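Distside project -- speaker notes, Selamawit Dinsa
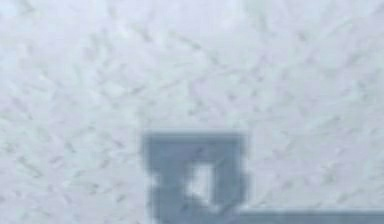 Start with the task. The simulated arm has to find a block on the bench, pick it up and put it in a tray, using only the camera at the wrist. Kiprono wrote the training loop, Olumide and I did the scoring. Give the camera view a moment on screen. Most of it is pale speckled surface, with a dark blue-grey shape low down, and the network has to learn from views as plain as this one. Point out how soft and blocky it looks. We kept the resolution low so that the lab machines could cope.

Next slide, results. We ran 120 trials and 83 ended with the block in the tray. Of the failures, 36 were missed grasps. The last one was a crash in the simulator, which we left in the count.

Say that we changed the lighting 3 times before we settled on one -- keep this short, Mr Biwott will ask about it anyway.

Thank Sota for the tray model. Then hand over to the Kashindye team for their part. Questions at the end, if we are still inside our slot. Spare slide on the reward function if anyone wants it.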